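Drelix Update
For users of Drelix Design and members of the Floltgate user group

Large assemblies: working modes, lightweight parts and a change to the default

Members who maintain large assemblies will wish to note a change in the September service release of Drelix. When an assembly of more than 200 components is opened, the software will now load it in lightweight mode unless the user has specified otherwise. In earlier releases the threshold was set at 2,000 components, and many sites never reached it.

In lightweight mode, the graphical shape of each part is loaded but its feature history is not. Parts can be moved, hidden, measured and mated in the usual way. The feature history is fetched only when a part is opened for editing, or when a command such as interference checking calls for it. Opening times are shorter and less memory is used.

The effect depends a good deal on how an assembly has been built. Studance, which provides training and support to the user group, tested the release on a conveyor assembly supplied by Sheehan. The file contains 2,000 components and took 229 seconds to open with all parts fully loaded. In lightweight mode the same file opened in 154 seconds. Most of the remaining time was spent on flexible sub-assemblies, which are always loaded in full. Members are advised to make a sub-assembly flexible only where its movement must be shown at the top level.

Three points have given rise to queries during the trial period.

Custom properties. Bills of material read their values from the saved property table and not from the feature history. Where a property is driven by an equation, the part must be rebuilt and saved once in the new release before the correct value appears. A batch tool for this purpose is supplied under Tools, Maintenance, Refresh Properties.

In-context references. A part whose sketch refers to the edge of a neighbouring part will show a small clock symbol in the tree until both parts have been loaded. The symbol does not indicate an error -- it shows only that the reference has not yet been checked.

Drawings. Existing drawings are unaffected. New drawings created from a lightweight assembly will use draft-quality views at first, and these should be changed to high quality before a drawing is issued. Section views are always produced at high quality.

Sites wishing to keep the former behaviour may do so under Options, Assemblies, Opening. The setting is stored with the user profile, and administrators can fix it for all users through the shared settings file. Sites that share a settings file between different releases should keep a separate copy for each.
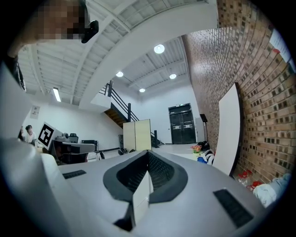
Hand-held gripper, seen from below.

The next meeting of the user group at Floltgate will begin at 2 p.m. and will be given over to assembly structure, including the naming of configurations and the use of simplified parts. Members who would like an assembly reviewed at the meeting should send it to Studance as a packed file, with all references included, together with a short note of the difficulty. Files will be used for the review only and deleted afterwards.

The full release notes are available from the Drelix support pages, under Downloads.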